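Ekmont switches on fixed wireless in Titero

June 2019 - Ekmont, the regional wireless carrier, today opened its home broadband service in Titero. 1,402 homes in range from day one. No phone line needed, no contract, router comes by mail.

Radio gear supplied by Ulletti. Eleven masts live, all on on existing sites.

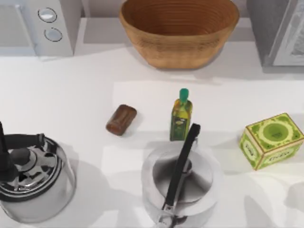

What's next

Ouali follows in July, adding 1,831 homes. First 200 sign-ups there pay no setup fee. Orders open online now, stores to folow.

Press contact: Ekmont media desk.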